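Siltau canteen moves chopsticks to open baskets at the table

October 17, 2021

The Siltau community canteen has stopped handing out chopsticks at the serving counter and now sets them out in upright drainer baskets on the dining tables. The change took effect at the start of October and applies to lunch and evening service. Forks and spoons stay at the counter for now.

Under the old arrangement, chopsticks went from the dishwasher into lidded steel drawers, and counter staff passed them over with each tray. Kulap Thaweesak, who runs the kitchen, said the drawers had two faults. They held moisture at the back, and they mixed pairs of different lengths, so that diners often returned to the counter to swap one stick. A check of the drawers in the spring found 13 mismatched pairs in a single lunch service.

The replacement is a plastic utensil basket with a perforated wall and a separate base tray. Water runs out through the holes and collects in the tray, which is lifted off and emptied at closing. The canteen bought 50 baskets through the supplier Grellis, enough for the tables plus a reserve for washing.

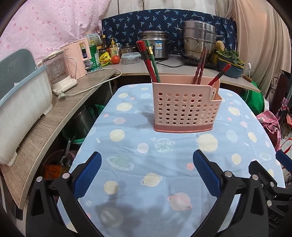 Stock was replaced at the same time. The canteen's 600 pairs are now sorted by color and shape, and the sorting is done before the sticks reach the dining room. Each color has one length. Staff match by color at the drying rack and do not measure anything. Pairs with a twisted profile are kept together, as they do not sit flat against smooth ones and tend to be picked up singly.

Loading follows a short written procedure posted by the dishwasher. Sticks are washed loose in a flat rack, tips all facing one way, and left to air dry before sorting. They go into the basket tips down, so that a diner touches only the upper end of the pair being taken. Bundles are kept apart from one another inside the basket. A basket is not topped up during service; when it runs low, it is removed and a full one is put in its place.

The tips-down rule was the subject of some discussion. Joni Hirvonen, who handles hygiene training for the district's public kitchens, had first asked for tips up, on the grounds that the eating end should never rest on a surface that may be damp. He withdrew the request after reviewing the washing schedule. Baskets and trays now go through the machine after every service, and the base of each is wiped dry before loading.

"With the tips up, everyone brushes against them while reaching," Hirvonen said. "With the tips down, the basket itself has to be clean. That is a job we can put on a schedule."

Table coverings are being changed as well. The paper sheets used until September slid when a basket was pulled closer, and they tore at the point where the tray dripped. Printed cloths have been brought in table by table and are shaken out after lunch and changed in the evening — sooner if there is a spill. Thaweesak said the printed cloths show stains less than white ones, and that the children's tables were given theirs first.

Response from diners has been mixed. Some regulars at the evening service said the baskets take up space on the smaller tables, and that dishes have to be moved to reach them. The kitchen has moved the baskets to the far end of those tables and plans to try a narrower type. Others asked for covers between sittings. The kitchen will test a loose cloth cover over 6 baskets until the end of the month, with the condition that it does not slow drying.

The Katayama day center, which shares the canteen's dishwashing contract, will decide separately whether to adopt the same baskets. Its dining room uses shorter chopsticks, and the staff there want to confirm that the sticks do not sink too far below the rim to be picked up easily.

Wooden chopsticks brought from home may still be used but will not be washed by the canteen. The lidded drawers have been cleaned and moved to the Pernuvis storeroom, where they will hold serving spoons and ladles.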